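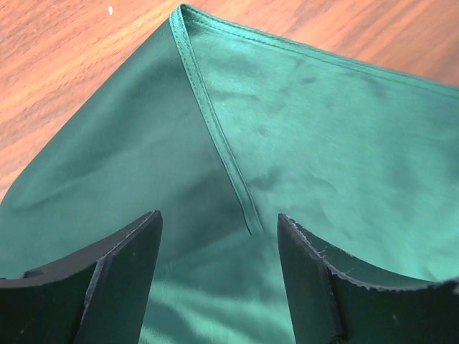 ## 5.3 Where the grasp-point detector goes wrong

**Figure 4.** Wrist view of a satin cloth on the wooden table. The stitched seam runs down toward the gap between the fingertips. Note the bright patch of cloth between the fingers and the darker creases on the right panel.

Our results in Section 5.2 could be read as support for seam-guided grasping. We want to argue against reading too much into them. The detector, Adon, was trained to find raised, stitched features and to place the grasp point at their ends. Views like Figure 4 are close to the best case for such a method: the seam is long, it is lighter along its crest, and it ends in a narrow point right above the opening of the gripper. A planner that simply closed the fingers at the center of the view would choose nearly the same spot.

To check this, we replaced Adon with a fixed center point and reran the 200 trials of the Harndale set, leaving the approach controller alone. The fixed point chose a target within the tolerance of the labeled one in 161 of them. That number should worry anyone who reports seam detection accuracy on wrist views without such a baseline, and we include our own earlier report (Ansah) in that group. Most of the credit belongs to the approach controller, which has already lined up the wrist before the detector is asked anything.

Satin adds a second problem. Its sheen changes with the angle of the cloth, and a sharp highlight can look much like the crest of a seam. In Figure 4 the strongest reflection lies low in the view, between the fingers, and is slightly blurred. Hem and seam also carry similar lines of stitching, and Adon has no separate class for the two. We tried masking saturated pixels before detection. The mask removed false seams on shiny cloth and removed true ones as well, and we see no threshold that clearly helps.

Fülöp and Agbenyega labeled 76 views a second time, without access to the first labels. They disagreed mostly on where a seam ends once it tucks into a fold. Error figures smaller than this disagreement mean very little, and two of the three gains listed in Table 3 are of that size.

We have kept Adon in the Undia pipeline for now, mainly for views in which the seam enters from the side. Whether it earns its run time there is still open. The Harndale set has too few such views to settle the question, and the simulated ones, which lack realistic sheen, should not be used as a substitute.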